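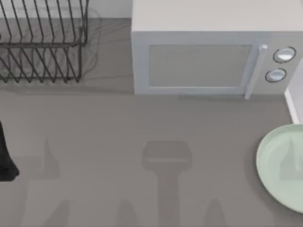

I have spent most of this summer steering two simulated arms around a simulated kitchen, and I want to make the case that it's some of the most interesting work going in robotics. People hear "data collection" and picture drudgery. I keep coming home wanting to talk about dish racks!

The usual argument in our field is about volume. Get more demonstrations, then more again, and the policy will sort itself out. Jeptoo Ogola, who runs the Derkholm kitchen set with me, put it to the test in a small way. We trained once on 2,000 quick demonstrations, all recorded in a hurry, and once on 300 slow ones where the operator had to begin each attempt from a different arm position. The 300 did better on plates, and by a margin that had us both out of our chairs.

I think the reason is variety, and above all the variety of mistakes. A plate meets a tine at a bad angle, the operator backs off, tilts the wrist and tries again - that little recovery is gold. Our old habit was to delete those takes. Please don't delete those takes! A learner that has only ever seen clean approaches has no idea what to do a centimetre to the left of one.

And look at what a rack asks of a gripper. Thin rods, narrow slots, prongs that hide one another as soon as you change your viewpoint. I've washed up at a real one for 20 years and never gave it a thought until I had to put a plate in it with a joystick.
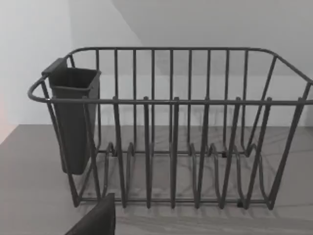

The rack and its cutlery holder in the simulated kitchen, with a gripper finger in the foreground.

Danang Ismail disagrees with me about simulation. He says contact with thin wire is where simulated physics is weakest, and he's right to worry. I'd still start here. I can reset a kitchen in a blink, shift the light, move the plate and go again, and then take the hard cases to real hardware with some idea of which they are.

So my plea is for fewer, odder, more patient demonstrations, and for giving operators a say in what gets recorded. Ours have a list of 24 awkward starts they want to try next, and I've already bagged the first one.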